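Print | E-mail
September, by Sushil Kushwaha

Gripper trials, dustpan sweep

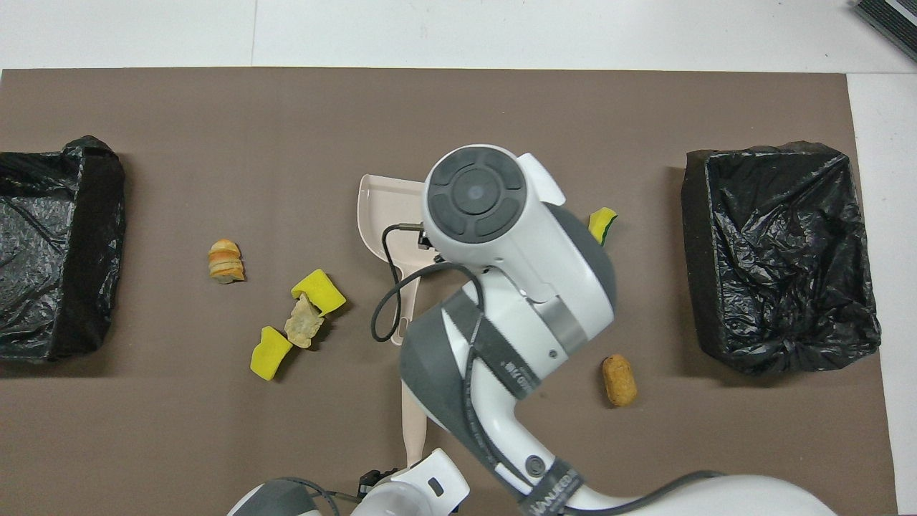
Category: Bench notes / End effectors

Mat down, one lined bin on each side, dustpan in the middle with the handle toward the base. Sponge pieces and food scraps spread between the bins. Same layout for both grippers so the runs can be compared.

Stakano gripper first, 17 tries at lifting the dustpan by the handle. 2 drops, both with the wrist rolled too far. Then the Sillora, also 17 tries. More drops, didn't write down every one, will redo. Its pads are shorter and the handle turns in them.

Sponges are easy for either one. The small tan piece is the problem, it rolls away when the fingers close. Slowing the close to around 84 mm/s helped on the Stakano, no change on the Sillora.

Wrist cable loop still hangs over the pan. Needs a clip closer to the connector before the next set. Bustos has the longer pads, ask for a pair.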